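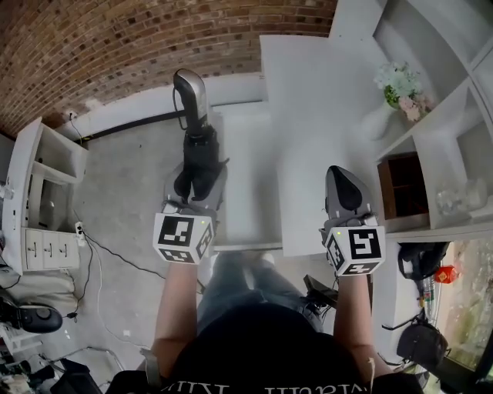
Brick wall, white ledge and the three-drawer cabinet, with the white shelving unit above it.

Plendodow three-drawer cabinet, white
My rating: 9 out of 10

I bought this cabinet in April for our workroom in Dondthorpe. The room has a concrete floor and many cables, and before the cabinet all small things were living in paper bags. I use it now every day, so I think I can give a fair opinion.

The assembly took me 2 hours. The instructions have only drawings and no words, which for me is good, but drawing number five shows the drawer rails from the wrong side and I had to take two screws out again. Please check the left and the right rail before you fix them.

The drawers run smoothly. In the top one I keep tape, pens and batteries. The middle one is for chargers, and it closes well also when it is quite full. The bottom one holds the heavy tools, and there I feel a little bending when I pull it completely out. The handles are small. With gloves it is not easy to catch them, and I would prefer bigger ones.

The white color goes nicely with the shelving unit, which is from Larnness and much older. I was afraid the two whites would be different, but in daylight I do not see it. Dust from the concrete is visible on the front after some days. A damp cloth is enough, I do it each Wednesday.

One thing I miss is a hole in the back for cables. The power strip must stay on the floor beside the cabinet, so the cables go across the floor and I still have to look where I put my feet. The similar model from Berhe has such a hole, but it was 200 more expensive with the delivery and I did not want to pay this.

Delivery was on time, one corner of the box was pressed in, the cabinet inside had no damage. I would buy it again for a workroom or a home office. For very heavy tools I would look for metal drawers.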